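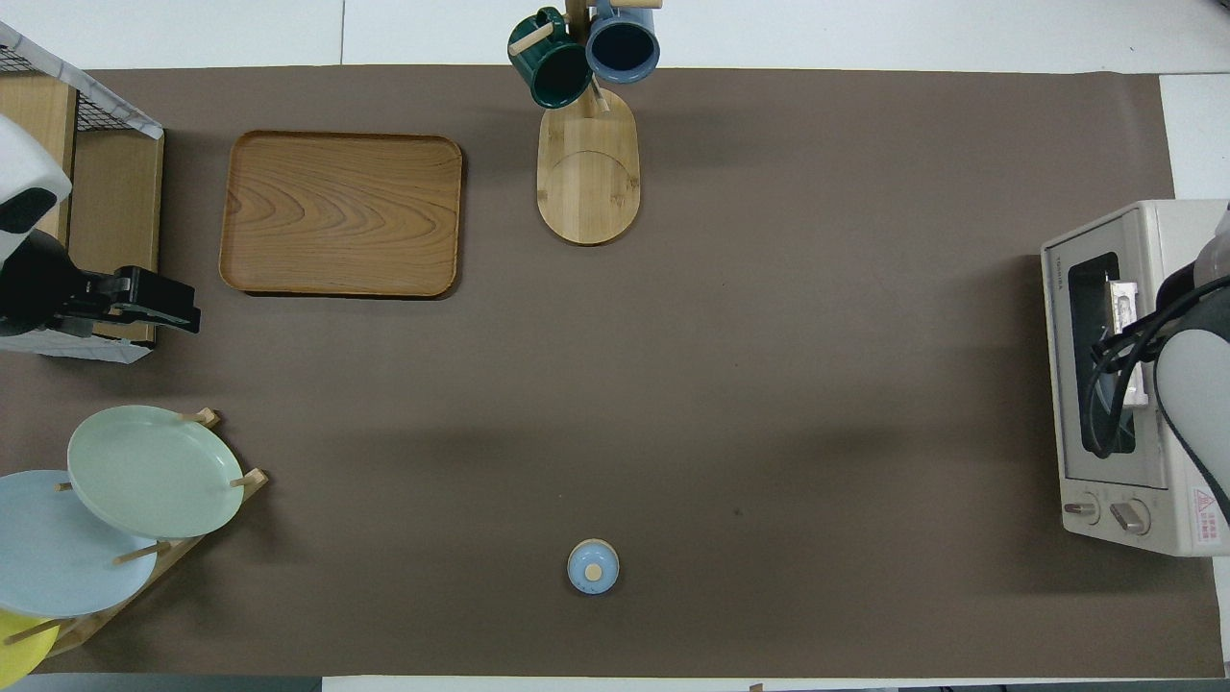
About Tumell Equipment Planning

Tumell Equipment Planning advises organizations that intend to buy robots or automated equipment and wish to know the full cost before they sign. The office opened in Dakgate under the direction of Sille Hauksdóttir, who continues to lead it. Clients include care homes, hotel kitchens, training colleges and small manufacturers.

The firm does not sell equipment and accepts no commission from suppliers. Its income comes from planning fees, which are agreed in writing at the start of each engagement.

What We Do

Most clients come to us with a catalog price and a funding deadline. Our planners prepare a budget that also covers delivery, mounting, guarding, electrical work, spare grippers, cables, software renewals, staff training and eventual removal. Where a purchase cannot be justified within the client's own payback period, the report says so on its first page.

Household and kitchen tasks form a growing part of our work. Handling mugs, plates, trays and small lidded containers places different demands on an arm than moving cartons of one size, and the budget must allow for setup time at the table. For tasks of this kind we ask clients to supply their own dishes and appliances at the planning stage. A two-arm station is costed as a complete unit, including the table, the work surface and the floor space on every side.

Planning Fees

A preliminary review is offered at $798 and includes a site visit within the Dakgate area, a written estimate and one follow-up meeting. Full procurement plans are priced individually. Clients who proceed to a full plan within the same budget year have the review fee credited in full. Travel to sites outside the area is billed at cost.

Our Premises

The office occupies the upper floor of the Bergmann Building, completed in 1912 as a seed warehouse. The planning room and work area together measure about 1000 square feet. Visitors should use the Brirnham Street entrance, where there is a ramp and an elevator. Parking behind the building is shared with other tenants.

Working With Us

Requests for the coming budget year are best received before April, when many public clients submit their capital lists. Please state the task under consideration, the space available, the number of shifts and any equipment already on site. Drawings are helpful but are not required.

Inquiries are answered by a member of the planning staff. Documents supplied by clients are kept confidential and returned on request at the close of the engagement.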